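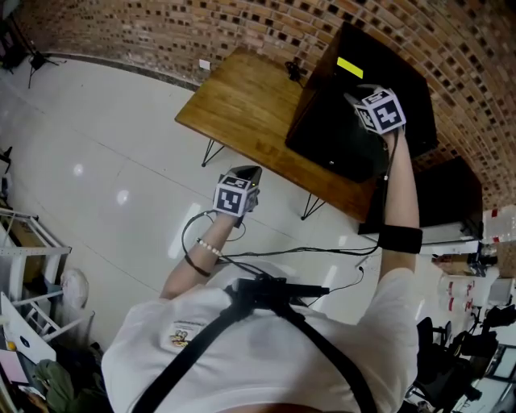
第四章 场边计时与记分控制台:首次设置

首页 | 产品 | 下载 | 手册 | 联系
分类:橄榄球器材 / 记分与计时 / Pukska 控制台

适用于 Pukska 控制台加 Osska 端区进攻计时钟。老款 Strickland 显示屏也能接,但要先刷固件,见4.6。整理:Leilani Ostrowski。更新 16/07/2020,之前打印的那版请扔掉,按键顺序改过。

赶时间的先看4.2和4.4。其余的赛前一天慢慢弄。

4.1 开箱与充电

1. 控制台、电源、两根天线、防雨罩拿出来。天线带磁座,别和计时员的对讲机叠在一起放。
2. 接电源。指示灯橙色是在充,绿色是满。电池 3,800 毫安时,够一场常规比赛加一次加时,不够连打两场。
3. 没满也可以开机设置,但不要在没满的时候刷固件。刷到一半断电只能寄回来。
4. 端区计时钟自己有电池,单独充。两块都要充。每赛季总有球队只充一块。

注意:充电口的胶塞要按到底。雨天比赛胶塞没塞好,进水不在保修范围内。

4.2 开机与配对

1. 长按电源键,等屏幕出字再松手。松早了会进待机,看着像坏了。
2. 选“新场地”,输入场地名。名字别太长,超出部分屏幕上显示不全,不影响使用。
3. 打开两块端区钟的电源,放在控制台旁边。配对要近距离做,配好再搬。
4. 控制台按“搜索”。列表里应出现“北”“南”两个设备。只出现一个,把另一个关掉再开。
5. 逐个按“确认”。两块钟会同时闪一下数字,闪完就配上了。
6. 搬到端区后面,架子脚要压沙袋。风大那天没压,倒了,屏碎。
7. 回到控制台,看信号格。空旷场地有效距离 700 米,中间隔看台、隔转播车会短很多。信号不满就把天线举高,或者换到记者席那一侧。

小心:两块相邻场地同时用 Pukska 时,必须设不同频道。同频道的话隔壁一按重置,你这边也重置。Trindham 的两片训练场去年就这么闹过,裁判哨都吹了钟还在往回跳。

4.3 选择比赛规则

菜单 > 规则。出厂预设加式三档进攻。四档制的球队请手动切换,切完要重启一次,不重启的话档数显示还是旧的。

1. 节时长:按联赛通知填。青少年组一般更短,以当天裁判给的为准。
2. 进攻计时:加式填 20 秒。裁判挥手示意后才开始走,不要死球就按。
3. 档数:加式填 3。到最后一档屏幕会变色,提醒弃踢组上场,可在“显示”里关掉。
4. 暂停次数:主队客队分开填。别漏客队。
5. 节末三分钟提示:默认开。提示只在控制台上响,场内听不到,需要有人告诉裁判。
6. 一分球(rouge):打开。关着的话加分菜单里没有这项,到时候只能手动改分,手忙脚乱。

改完按“保存为模板”。下一场直接调用模板,不用重填。

注:模板存在控制台里,不在云端。恢复出厂会清掉。要留底的话导到U盘。

4.4 赛前检查(开球前做完)

按顺序来,别跳。

1. 登陆控制台账号。计时员和记分员各用各的,日志里才分得清是谁按的。
2. 调出模板,核对主客队名。主客颠倒最常见。
3. 比分清零,节数归第一节,球权箭头清空。
4. 主钟走一下,停一下,重置。看大屏和控制台是否一致。
5. 进攻钟走到零,听蜂鸣器。没声先查音量,再查端区钟背面的静音开关。
6. 请主裁到场中看两端的钟。他说看得清才算过。太阳低的时候南端容易反光,把屏稍微往下压。
7. 备用手持秒表放桌上。一定要有。

全部做完在检查表签字。检查表见附录,可以复印。

注意:检查完到开球之间不要再进“规则”菜单。进去再退出,哪怕什么都没改,节时长也会回到模板值,正在走的热身倒计时会丢。这个问题已经知道,下一版固件修。

4.5 比赛中常用操作

达阵:按队别,再按“达阵”。附加分单独录,不要提前加。
射门:队别 +“射门”。球打门柱弹进也一样录,裁判举手为准。
安全分:注意是给防守方加。录反了用“撤消”,别用减分键,减分键会在日志里留两条。
犯规重踢:进攻钟重置按一下即可。长按是全部重置,主钟也会归零,慎重。
挑战回看:按“保留”。主钟和进攻钟都冻住。裁判宣布后再按一次放开。要改时间就在冻住的时候改。
弃踢:球一离脚,档数先不动,等球权确认。回攻途中掉球的话球权可能又换,提前按了还得退。

撤消只能退最近的几步。再往前的错误进“日志”里找那一条改,改完大屏会自动刷新。有时慢一点,等等,别连按。

小心:换节时系统会问“是否交换场地方向”。选“是”只换箭头方向,不换队名位置。有人以为队名会跟着换,又手动换了一遍,结果第二节前半段比分全记反了。

4.6 接 Strickland 老显示屏

需要转接盒,另购。没有转接盒不要硬接,接口形状像但电压不一样。

1. 显示屏断电。
2. 插U盘刷固件,文件在“下载”页,选和背板标签一致的那个。
3. 上电,等屏幕全亮一遍再全灭。期间别拔。
4. 接转接盒,控制台里选“外接屏 > 旧款”。
5. 测试字样。如果数字缺笔划,先查排线,多半是松了。

旧屏没有一分球提示和末档变色,其它功能正常。中文队名显示不了,请填拼音缩写。

4.7 常见问题

端区钟比主控慢半拍:信号弱,或者电池快没了。先换位置再换电池。

两端数字不一样:关掉慢的那块,再开,会自动同步。不要在活球时做。

按键没反应:看右上角是不是锁。按住“保留”和“返回”解锁。手套太厚也会按不准,冬天备一支触控笔。

蜂鸣器一直响:进攻钟归零后没人重置。重置就停。还响就拔线。

比赛中控制台死机:主钟在端区钟里还在走。先报告主裁,手持秒表接上,再重启。重启后选“恢复上一场”,千万别选“新比赛”。选错了日志还在,但现场比分要重新敲一遍。

4.8 收场与存放

1. 导出日志。联赛办公室要原始文件,截图不收。
2. 控制台、端区钟都关机。只关控制台的话端区钟会一直亮到没电。
3. 擦干,草屑泥巴清掉,尤其散热口。
4. 天线拆下来再装箱。带着天线硬塞,接头歪过好几个。
5. 赛季结束后电池充到一半再存。放室内。12月以后户外器材间太冷,电池放那里过冬基本就废了。

配件和返修找 Reginald Lindgren,邮件标题写清楚场地名和机身背面的序列号,没写序列号的会被退回来重发。返修前请先把模板和日志导出来,维修会清空机器。

附录检查表在下一页,固件说明见第五章。

上一章 | 目录 | 下一章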